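Unit 4. Reading a room: ceiling, walls, light
Handout for the Tellham evening course, room 40

Before we draw any furniture, we must look at the shell of the room. Please begin with the ceiling and note its material, its colour and the direction of the beams. After this, note the walls, and only then the lamps and the pipes.

A pale ceiling gives back more light than bare brick. If one wall is brick, mark it on your plan with the letter B.

Open shelves are useful in front of a dark wall, as the wall can still be seen between them.

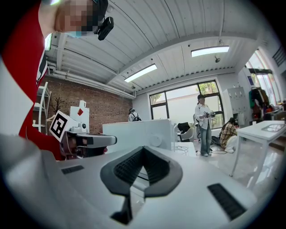

Fig. 1. White corrugated metal ceiling with beam; red brick wall on the left.

For next time: draw the ceiling of your own workroom and mark every lamp. Read page 52 of the course book.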